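"I'd written the resignation letter in March," says Oratile Ngcobo, stirring a coffee she hasn't drunk any of. "It sat in my drafts folder for months. I kept changing the font."

We're in the café across the road from her new office in Stisthorpe, and I've only asked how the move came about. I had a list of questions with me but she's one of those people who gets to question four before you've finished question one, so I put the list away and let her talk.

If you work in insolvency you may well know her name already. She spent eleven years at Ruppert, starting as a graduate who'd failed her first accountancy paper (her words, she brings it up twice) and finishing as a director in the restructuring team. Then this summer she left to join Ourania Tsoukalas, who has run her own small practice over in Cikham for years and wanted a second office and, more to the point, a second licensed practitioner to put in it. So that's the firm now. 2 offices, 2 appointment takers and a shared diary that Oratile describes as "a crime scene".

I wanted to know what makes somebody walk away from a director's desk to go and do bankruptcies and small company liquidations above a dry cleaner's. It isn't the direction people usually travel in.

"No, people kept asking if I was all right," she says. "One partner took me out for lunch and did the concerned voice. I said I'm fine, I just want to meet the people whose company it is. On the big jobs you meet the bank, you meet the bank's lawyers, you meet the other lawyers. I did an administration that went on for two and a bit years and I spoke to the founder on the phone twice. Twice! It was his whole life and I couldn't have picked him out in a supermarket."

She's quick to say there wasn't a falling out. Ruppert trained her, paid for every exam including the resits, and sent flowers when she left. She still has lunch with half the team. But the work had drifted. By the end she reckons most of her week went on managing the people who were doing the job she used to like.

The case she always comes back to is Masta. It was a catering equipment supplier, family owned, with a showroom and a warehouse and a lot of customers who paid late or not at all. It went under while she was a manager, and she was put in charge of the creditors.

"There were 968 of them. I know the number because I typed it so many times. You'd think it would be all big suppliers, but no, it was window cleaners, it was a man who did the vans, it was a woman who'd put a deposit down on an oven for her tea room and never got the oven. And 332 of those were owed under five hundred quid. So they're never going to instruct anybody, they're never going to come to a meeting, they get a letter from us in very small print and that's their lot."

What did she do about it?

"I rewrote the letter," she says, and laughs. "That's it, that's my great rebellion. I took the bit that matters, which is what are you owed, what might you get, when will you hear from us, and I stuck it on the first page in normal English. All the statutory stuff went behind it. And the phones went quiet! We'd been getting people ringing up in tears asking what a proof of debt was."

I said that sounded like something every firm ought to be doing already. She gave me a look.

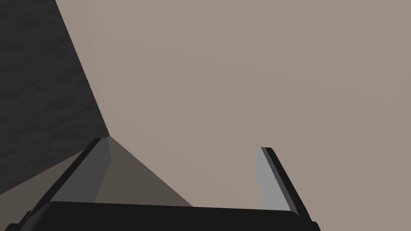
Plenty of firms do, she says, and plenty think they do. The trouble is that the letters get built up in layers over the years, a paragraph added after a complaint here, another after a change in the rules there, and no one ever takes anything out because taking things out feels risky. She and Ourania have spent much of the last few weeks going through every template the practice owns with a red pen. They disagree about commas.

I spoke to Ourania on the phone a couple of days later (she was in the Cikham office with a photocopier going in the background) and asked whether she'd been nervous about bringing in somebody from a big firm.

"Terrified," she said. "I thought she'd want a strategy day."

And did she?

"She wanted a kettle. The Stisthorpe office didn't have one. I thought, right, we'll get on."

They'd first met on opposite sides, more or less. Ourania was acting for a couple of small creditors in one of Oratile's cases and rang up to complain about how long a dividend was taking. It was a fair complaint, Oratile says, and she told her so, and they got talking. After that they'd have a drink at the odd conference. The job offer came in a car park, with no paperwork of any kind, and Oratile said she'd think about it and then thought about it for the better part of a year.

"I've got a mortgage," she tells me. "I'm not brave. My mum ran a shop back home and it closed when I was thirteen and I remember exactly what that kitchen was like that winter. So I'm careful. I did a spreadsheet. Then I did another spreadsheet to check the first one."

I asked if her mum's shop was why she'd gone into this line of work, which is the sort of neat question interviewers love, and she wouldn't quite give it to me.

"I'd like to say yes. Really I went into it because Ruppert had a place on the insolvency side and the tax places had gone. But it's probably why I stayed."

So what does a normal week look like now? Mostly it's directors of small companies who've left it too late. She sees a lot of builders, a lot of restaurants and, lately, hairdressers. They tend to turn up with a carrier bag of unopened post. The first thing she does is open it with them, all of it, at the table, into piles. Usually it takes under an hour. She says people are nearly always more frightened of the bag than of what's in it, though now and again there is something truly horrible near the bottom and you have to keep your face still.

"The biggest thing is personal guarantees. They've signed one and they don't remember signing it. They'll say to me, no no, it's a limited company, I'm covered. And I'm sitting there holding the guarantee. With their signature. And their wife's signature."

Her advice, if you run a business and you've got that feeling in your stomach, is to ring somebody in the month you first get it. Any licensed practitioner will do, and most will give you a first meeting for nothing. A company with three months of cash left has some choices. It might be able to do a deal with its creditors, or sell off the bit that works. A company that can't pay its wages on Friday has hardly any.

She has less patience for the firms that buy adverts all over the internet promising to make debts vanish. I won't print the phrase she used. She's had several clients come to her after paying hefty fees to an outfit that turned out to be a call centre passing names along, and by then the money that might have paid for a proper job has gone.

Does she miss anything about the old life? She thinks about this one for longer than all the others.

"IT," she says finally. "When my laptop breaks now, it's just broken. And I miss the juniors, I loved having trainees. You'd get them in September all shiny and by Christmas they could run a creditors' call on their own. We'll take one on here eventually. Ourania says when we can afford a second desk, I say when we can afford a second chair, they can share the desk."

The money is worse, she's open about that, though not as much worse as she had feared. The hours are about the same. But she's home for tea more often, because she can do the late stuff from her own kitchen, and she walks to work, which she'd never done in her life.

By this point we'd been talking for over 2 hours and the café had started putting chairs on tables around us. Her phone had gone four or five times. The last one was a plasterer she'd seen that morning, wanting to know if he was allowed to use his van the next day, and she took it standing by the door with her coat half on.

"Yes," I heard her tell him. "Yes, go to work. Bring me the finance agreement on Thursday. No, the other one, the blue folder."

Oratile and Ourania are holding a free drop-in for small business owners at the Stisthorpe office later this month. You don't need to book, and you can bring the carrier bag.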